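Road Safety at the Vik Junction: where we've got to
For Jean Shearer, Favia Fund
3rd April

Hi Jean,

You asked for something short and readable this time, so I'm skipping the template and just telling you how March went. Mostly well, with one headache I'll get to.

The big thing is that the crash log is finally in one place. Before this grant, the Treduvar highway office had its records, the clinic at Ikden had its own, and the bus companies wrote things down when they felt like it (one of them handed me a shoebox, I kid you not). We now have 3419 entries typed in, covering minibuses, trucks, motorcycles and people on foot. Tolera Demissie did the lion's share of the matching and has the sore wrists to prove it!

What jumps out is overtaking on the long hill south of Vik. Trucks crawl up it fully loaded, minibus drivers are in a hurry, and the painted line has worn away for the last 900 meters before the junction. A lot of the sideswipes in the log are on that one stretch. The highway office has agreed to repaint it and put up 12 new signs, and I've got that in writing. The paint is ordered. The signs are stuck waiting on a signature, and I call every other morning to ask about it.

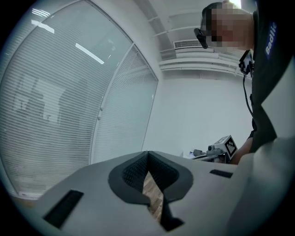
Light gray gripper with its dark V-shaped finger pad, over a wood floor.

Driver sessions: we ran two in March, one at the Vik bus yard and one in Ikden. The Vik one was packed and pretty loud. Drivers told us flat out that they overtake on the hill when they're behind schedule, and that the schedule is set by people who've never driven it. Fair point, and I've asked both companies to look at the timetable. One said yes right away. The other wants a letter from you, so could you send me a couple of lines I can pass along?

Now the headache. The night-time speed readings are late. We had the counter out by the junction, the battery died, and we lost most of what we'd hoped to show you. Tolera has found a better battery and we'll start over as soon as the paint crew is out of the way. It won't cost extra, but that part of the report will come in after the rest.

Money is fine. We're a little under on travel and a little over on printing, and I'd like to move the difference across if you're okay with it. The receipts are in the shared folder, under Vik.

Next up is the session for truck drivers, plus more calls about that signature. Give me a ring if you want to talk any of this through.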